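Hardware and Refurbishment Board > Workstations and Towers > Processor removal and refitting: order of work

rackside_north
Moderator
Posted in February

Members are asked to use this thread for questions on removing and refitting processors in older tower machines. Please state the kind of case, whether the power supply has been left in place, and whether any memory is fitted. Threads opened separately on this subject will be merged here.

ledger_and_lathe
Member

Thank you for opening the thread. Our workshop at Plundov has received a number of office towers for refurbishment under the Pludari scheme. The written procedure requires the power supply and the graphics card to be taken out before the socket lever is touched. I should be grateful to know whether other members follow the same order. It adds 2 stages to every machine, and the staff have asked whether both are necessary.

quietfan800
Member

We do not follow that order. In a case of the type you describe, with the supply lying along one side, the socket can be reached perfectly well once the heatsink is off. The card may also stay where it is, provided the lever has room to swing. We disconnect the mains lead, hold the power button in for a few seconds, lay the case flat and proceed.

ledger_and_lathe
Member

I accept that the socket can be reached. My concern is the loose wiring from the drive cage, which has a tendency to fall across the board at the wrong moment. With the supply removed, most of that wiring leaves with it.

tolworth_bench
Senior member

I must disagree with the previous post. Removing the supply means drawing the main connector off the board, and on older boards that connector is often very stiff. I have seen more boards bent in that way than I have seen pins damaged by a stray cable. The wiring can be tied back in less than a minute.

quietfan800
Member

Agreed. A reusable tie through the side of the drive cage is sufficient.

pin_one_corner
Member

May I ask a basic question? Our procedure says that the retention frame must be closed whenever the socket is left empty. Is this observed in practice?

tolworth_bench
Senior member

It should be. An open frame invites a dropped screw. Where the plastic cover has been kept, it should be refitted as well. Please also note that the processor is to be lifted straight up by its edges -- it must never be slid sideways.

rackside_north
Moderator

The board's guidance sheet will be amended to mention the cover. On the order of work, I do not believe that a single rule can be laid down, and I would ask members to keep their replies courteous.

chien_stores
Member

I write from the Chien store, where we handle the same kind of tower. Our practice is close to that of tolworth_bench. The case is laid on its side with the panel off, and the supply, the memory and the expansion card are left in position.
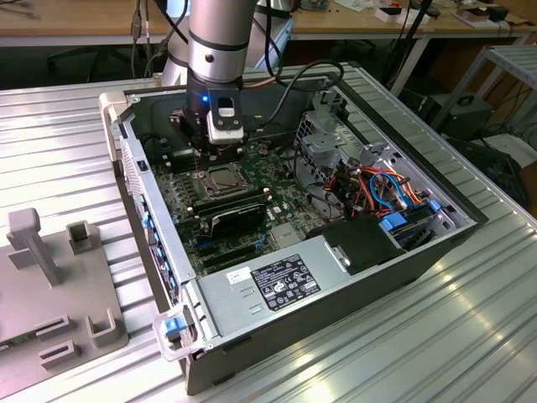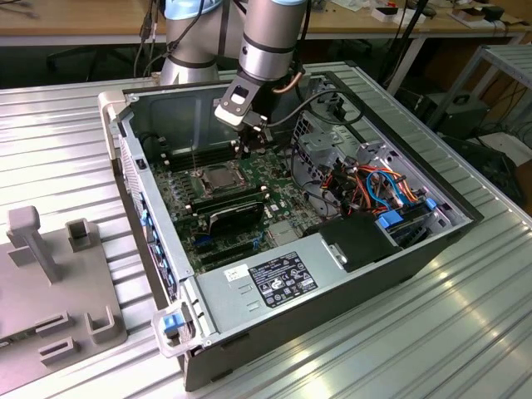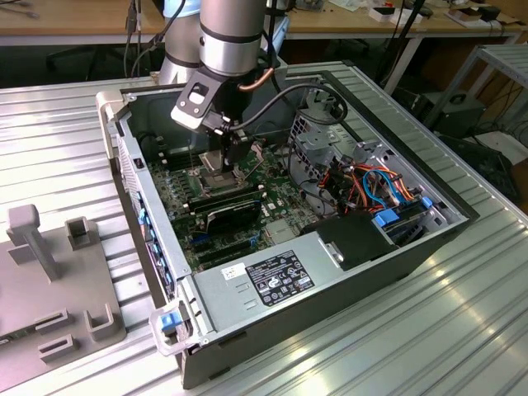 We set aside 3 trays for each machine: one for screws, one for the processor and one for the heatsink with its fixings. The paste is cleaned off at a separate bench. We tried the longer procedure for a short period and gave it up, as the supplies were being returned to the wrong cases.

ledger_and_lathe
Member

That is helpful. The matter of supplies going back to the wrong case had not occurred to me, although we do label ours with the Zevero stock number. I shall propose that the card be left in place and that the supply be removed only where the wiring cannot be tied back.

quietfan800
Member

I would still leave the supply alone in every case, but your proposal is a reasonable one.

pin_one_corner
Member

Could chien_stores confirm whether the memory is tested before or after the processor is refitted?

chien_stores
Member

After. The machine is started once with a single module, and the remainder are then added one at a time.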